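Home robot builders spend too long on the arm. I did it too. At the Wolton shared workshop I put nearly 100 hours into joints and firmware, and the thing still dropped a box of tea.

Grasping is the hard part, and the way to learn it is to practice on ordinary packages in an ordinary room. A clean bench with one wooden cube teaches very little.
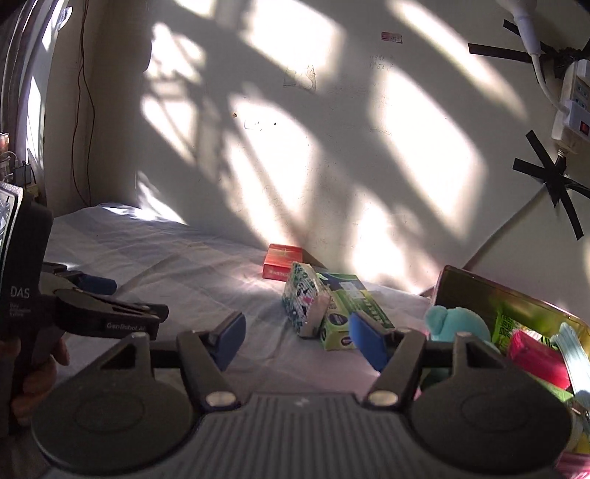
Hand-held grippers and packaged goods on a bed, 13/08/2025.

Thierry Picard, who builds at the next bench, disagrees. He wants the arm finished first -- then the fingers. His arm is very good. It has been waiting for fingers for 44 weeks.

Start with the fingers. Buy the groceries you were going to buy anyway and pick them up badly until you improve.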